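課題研究レポート
衣類の手放し方と学校内回収の可能性
2年4組 菅原りん(Rin Sugawara)

1 テーマを選んだ理由
衣替えのとき家で服を整理したら、着ていない服がゴミ袋で三つ出た。母は「とりあえず取っておく」と言い、祖母は雑巾にすると言い、自分は捨てるつもりだった。同じ家でも全然ちがう。ほかの家はどうしているのか気になったのが始まり。
最初は「世界の繊維ごみ」にしようとしたが広すぎると言われて変更。長野の自分の学校の範囲に絞った。

2 調べ方
アンケート用紙を200枚配布(1、2年生)。回収187枚。5月に実施。
質問は次の4つ。
・この1年で服を手放したか
・どうやって手放したか(複数回答)
・手放すときに困ったこと(自由記述)
・学校に回収箱があったら使うか
それと、昇降口に回収箱を置いて、集まった服を種類別に分けた。箱は段ボールを二重にしたもの。名前は班で決めて「Drestine」。意味はとくにない。ドレスと何かを足したらしい(命名は班員)。

3 アンケートの結果
手放し方でいちばん多かったのは「燃えるごみ」。次が「きょうだい、親せきにゆずる」。フリマアプリは思ったより少なかった。理由の欄に「親のアカウントが必要」「送料で消える」とあって、なるほどと思った。
困ったことの自由記述は長く書いてくれた人が多い。いくつか写す。
「どこに持っていけばいいかわからない」
「部活のTシャツは名前入りだから人にあげられない」
「まだ着られるのに捨てるのが気持ち悪い」
「小学校の体操服、サイズ的に無理なのに捨てられない」
名前入り、ロゴ入りの服の問題は質問を作るときに考えてなかった。次やるなら選択肢に入れる。
回収箱は「使う」が半分をこえた。ただ「中が見えるのは嫌」という意見もあり、ふたを付けた。

4 回収箱の結果
2週間で終了。種類でいうとTシャツが圧倒的、次がズボン類、靴下はほとんど片方だけ。靴下は対象外とポスターに書いておくべきだった。
分け方は「そのまま着られる」「直せば着られる」「布として使う」の3つ。この境目がかなりもめた。毛玉はどこまでOKか、えりの黄ばみはどうか。途中で基準を変えたので、前半と後半で正確にはそろっていない。ここは反省点。
ズボン類で多かった問題はウエストのゴム。生地はきれいなのにゴムだけ伸びているものがけっこうある。

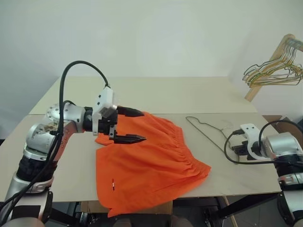
ゴムの入れ替えは家庭科の先生に教わってやってみた。縫い目を少しほどいてひも通しで新しいゴムを通すだけ。慣れれば短時間でできるが、最初の1本は途中でゴムの端が中に入ってしまいやり直しに。ゴムが生地に直接縫いつけてあるタイプは難しくてあきらめた。

5 引き取り先
市内の古着店Provadleyに電話で聞いた。1点500円以下の服は店に出しても人件費のほうが高く、基本は引き取らないとのこと。学生服は別の業者になるそうだ。
ウエス(工場で使うふき布)にするBuvevachという会社にも問い合わせた。綿が多いものがよく、ポリエステルは水や油を吸わないので向かないという返事。ボタンとファスナーは外してほしいと言われた。班で外してみたら、これが一番時間がかかっった。
結局、布用の綿のものだけBuvevachに渡し、着られるものは文化祭のゆずり合いコーナーに回すことにした。化繊の残りは行き先が決まっていない。

6 考察
服を捨てる人は服を大事にしていないのだと思っていたが、自由記述を読むと、手間と場所の問題のほうが大きい気がする。回収箱が通り道にあれば出す人はいる。でも集めたあとの仕分けが大変で、箱だけ増やしても続かないと思う。
あと素材表示。タグが切られていて素材がわからない服が多かった。首がチクチクするから切る、自分もやる。切ったタグをとっておく人はたぶんいない。

7 残った課題
・仕分け基準を最初に決めて写真つきの表にする
・名前入りの服をどうするか
・冬服ではやっていない。セーターやコートは結果が変わるはず
・3年生にも聞く

参考にしたもの
市のごみ分別表、家庭科の教科書(被服の章)、Provadleyへの電話メモ、Buvevachからのメール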